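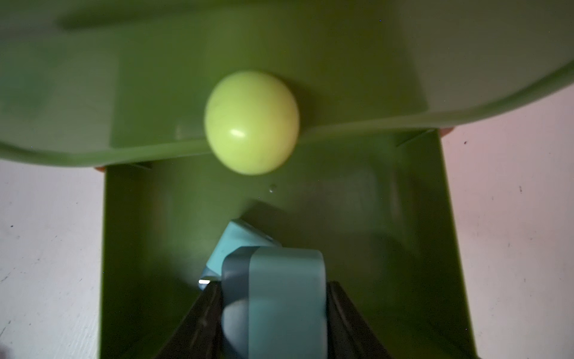
A ball at the rim of a curved green plastic piece, above a green bin.

Filed under: Tidy Home > Your Questions
Print this | E-mail this

What do you keep in the green bins?
Balls, mostly! We have two bins going right now, and the small stuff (blocks, crayons) lives in the hall closet.

Do the balls need washing first?
I wipe ours with a damp cloth when I remember. A few smudges never bothered me, or the dog.

How do you clean a bin with deep corners?
Warm water, a drop of dish soap and an old toothbrush. Ketsara Khunthong wrote in to say she uses a bottle brush, and I've switched – so much faster!

Will the kids put things away?
Mine will if it's a throwing game. Four balls each, stand back by the couch, go.

Where do you buy yours?
Drello, the shop in Billthorpe. I don't get anything for saying so.

Recent questions
Labels that peel off clean
Sorting the Catimell puzzle pile
Can I stack bins in a closet?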